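The Second Arm

Ieva Strazds had the bench by the radiator, and she kept it until the workshop shut at ten.

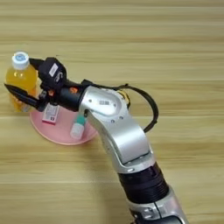
How hard should a gripper hold a plastic bottle? Hard enough that it doesn't slip when the arm lifts, and no harder, which in practice means starting too soft and going up a little at a time.

She had written that on the inside cover of her notebook on the first evening, and by September she had filled most of the notebook with what came after it. The arm was for her father. He lived in two rooms at the top of a house in Skembridge, and his hands had got to the point where he could hold a cup but not pick one up. Getting the drink and the tablets as far as his chair was the part that went wrong. She had bought the arm second-hand from a packing firm called Raudsepp that was clearing out a warehouse, and she had carried it up the workshop stairs in 2 trips.

The pink plate came from his kitchen. It was the plate he put his tablets on, and she wanted the arm to learn on the things it would be using.

"Does it have to be that plate?" said Nulell, who had the next bench and was building a loom.

"He'll only use that one."

"Then it'll have to be that one."

Nulell went back to the loom. It was a surname, but everyone at the workshop used it and Ieva had never heard the other.

She started with the yellow drink because it was the heaviest thing. The first few tries were bad. The fingers closed too high, above where the bottle was widest, and it shot out sideways and rolled to the end of the bench. She brought the wrist down, and then the lower finger hit the plate and pushed it along. She moved the plate back. She wrote down the height and tried again.

The control board was a Skavon, an old one, and it had a habit of forgetting its zero when it warmed up. After an hour or so the arm would be reaching a thumb's width to the left of where it had been told. She spent three evenings thinking this was her own mistake. On the fourth she left the arm switched on and did nothing at all with it, and then asked it to go to a pencil cross she had drawn on the wood. It went to the left of the cross. She turned it off, ate a sandwich, turned it on again and it went to the cross.

"It's the board," she said.

"Can you get another?" said Nulell.

"Not for what I've got left."

So she wrote a few lines that sent the arm back to its rest position after every eighth lift, to find its zero again. It made the arm look as if it had lost interest. It would put the bottle down, fold itself up, wait, and come back out. Her father, when she told him on the phone, said that sounded fair enough and he would do the same.

He didn't ask many questions about it. He had been a fitter on the ferries for most of his life, and she had expected him to want the drawings, or at least to argue about the bearings. What he asked was whether it would be loud. She held the phone near the elbow joint and ran it from one end of the bench to the other.

"That's all right," he said. "That's quieter than the fridge."

By the middle of the month the lifting was reliable. She kept a tally on the back pages, and when she reached 154 lifts without a drop she stopped keeping it. The small things were harder. The tablet box was light enough that the fingers nudged it away before they had closed, and a bottle lying on its side could roll. She tried strips of rubber on the fingers. She tried a slower close, so slow that Nulell asked if it had broken. The slow close worked for the box about half the time.

"Why not stand everything in a rack?" said Nulell. "Slots. Then nothing moves."

"He won't put things back in slots."

"Have you asked him?"

She hadn't. She rang him from the stairs.

"What sort of slots?" he said.

She described them, and there was a long gap in which she could hear his radio.

"I could make that," he said. "If you cut the pieces. I can still glue."

She cut the pieces the next evening on the workshop saw, and sanded the edges, and put them in a bag with a tube of glue that had a wide cap he could turn with his palm. Then she took the bus over. He had cleared the table already and laid newspaper on it. He did it slowly and didn't let her hold anything. One of the uprights leaned a little. She saw it and he saw it.

"You'll have to tell the arm about that," he said.

"I'll measure it."

She took out the notebook and measured how far the upright leaned, and wrote the number under the others, and he put the kettle on while the glue set.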